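Search this site Enter keywords Search

Please let the examples be ugly

by Eliécer Arango
15 January 2025

In my first months at Brevurton I was proud of clean data. Sandrine Roussel and I recorded 200 demonstrations of one task, moving food packages on a table, and in each of them the package began at the same place, turned the same way. The robot learned it very fast. Then I moved the package by the width of my hand, and the robot closed its fingers on the air.

I think many teams still make this mistake, and they make it for a good reason. A clean example is pleasant to look at. It is also easy to show to the person who pays. When the operator hesitates, or takes the package badly and must try again, the natural reaction is to delete the file and start over. We deleted many such files. Today I would pay to have them back.

A bag of pasta is a good teacher in this matter. It has no fixed shape. The pieces move inside, the plastic shines under the lamp, and the place where you took it one minute ago has become a different place. One cannot describe this with rules, or at least I cannot.
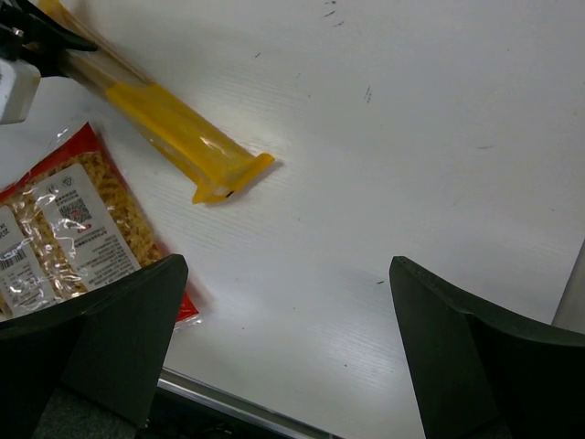
Spiral pasta and a long yellow package on the work table, from the camera at the gripper.

My colleague Rigoberto Tello does not agree with me. He says that bad demonstrations teach bad habits, and that an operator who is tired after 100 recordings gives you only noise. He is partly right. I do not want careless work. But there is a difference between a careless hand and a careful hand which has a difficulty, and the second one shows the robot how to come back from an error.

So my proposal is modest. Keep the recordings where the operator recovers, and mark them. Change the start position every time, even when it is boring – and it is very boring. Leave the scratches and spots on the table. Let 2 people do the same task, for their hands will not agree. In April we will record the pasta again in this manner, and Rigoberto will choose the test positions, so that I cannot choose the easy ones.

Recent items
Who should label the failures? – Hortensia Marulanda
Notes from our visit to Plostinine
Teleoperation and sore wrists – Ashwin Namboodiri
Soft packages, hard questions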